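Fidanton Residential Services Forum
Board: Equipment and Automation
Thread: Readiness of general-purpose machines for room tidying and linen work
Posts in this thread: 8

Fidanton_Moderator
Members are reminded that this board is intended for operational discussion. Commercial representatives must identify themselves in their signature. The question below was transferred from the General board on 8th July at the request of the original poster.

accommodation_lead
Our organization operates short-stay family units and is reviewing its housekeeping budget for the coming cycle. The executive has asked whether any portion of the room turnover could reasonably be assigned to a general-purpose manipulator within the planning period. I should be grateful for the views of members who have conducted or observed trials, particularly on three matters: the return of loose articles to containers, the making of beds, and the handling of laundry between the unit and the machine.

We are not seeking recommendations on floor cleaning. That work has been automated in our corridors for several years and is performing to standard.

Panasiuk_Facilities
I would advise caution. Our department assessed two systems in January, and neither was recommended for procurement. Picking up an article from a flat surface was generally within their capability. The difficulty lay in everything surrounding that action: deciding which articles belonged to the guest, recognizing when a room was finished, and recovering after an article had rolled under furniture. An attendant was required in the room throughout, and the labour saving was accordingly nil.

It should also be noted that bed making was excluded from our assessment at the suppliers' request. Members may draw their own conclusions.

linen_and_stores
With respect to the previous poster, I do not consider that assessment representative. The systems available in January were programmed for fixed positions and were bound to perform poorly in an occupied room. Current work relies on learning from many repetitions of ordinary tasks in ordinary bedrooms, and the tasks chosen are modest ones. Placing soft toys in a basket is typical. 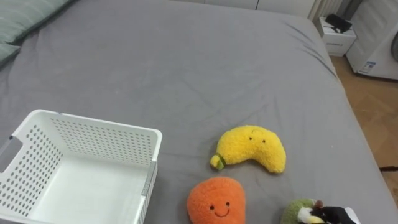
A task of that size is a sensible place to begin. Plush articles tolerate an imprecise grip, they do not break when dropped, and they vary enough in shape and colour to be a fair exercise in recognition. I would sooner see a supplier demonstrate competence at this level, repeatedly and in different rooms, than present a single polished display of shirt folding.

On the original poster's first matter, therefore, my answer is a qualified yes within the planning period. On the second and third, I would defer any commitment.

Panasiuk_Facilities
I accept that the technology has changed since our assessment. I do not accept that soft toys are a fair exercise. They are the most forgiving articles in the room. Our attendants also collect eyeglasses, charging cables, half-full cups, medication and, on one occasion, a live hamster. A procedure that is satisfactory for plush goods tells the purchaser very little about any of these, and the liability for a guest's medication placed in a toy basket would rest with the operator of the premises.

regional_trainer_west
May I ask both members what completion time they would regard as acceptable? In our units a trained attendant is allowed 5 minutes for loose articles. If a machine requires considerably longer but works while the attendant is making the bed, the slower pace may be of no consequence. If it obstructs the attendant, the calculation is quite different. The floor space beside a double bed in our older buildings is narrow, and I am doubtful that a wheeled base and a linen cart could share it.

linen_and_stores
That is a reasonable point, and I would concede it for older buildings. We measured our own rooms and found that the base offered by Fliltard could not turn between the bed and the wardrobe. An arm fixed to a cart was discussed but not pursued.

As to medication, no responsible procedure would leave that decision to the machine. Articles outside an approved list should be left in place for the attendant. This is how we instruct new staff in their first week, and I see no reason to apply a lesser rule to equipment.

Cluvix_support
Disclosure: I am employed by Cluvix, a distributor of commercial laundry equipment. We do not sell manipulators.

Customers frequently ask us about the transfer of sheets from bed to washer. A fitted sheet remains a difficult article for any automatic system, as its edges gather and its corners are hard to locate once it has been removed. Our laundry sites that process 1,375 kilograms per shift still feed such sheets by hand, and those sites have lighting and worktables designed for the purpose. I would not expect a bedroom to be easier.

accommodation_lead
I thank members for their contributions. On the strength of this discussion I intend to recommend a limited observation of article collection only, in 700-series units where the floor plan is more generous — bed making and laundry transfer will remain with staff. I would still welcome a copy of any approved article list that members are at liberty to share.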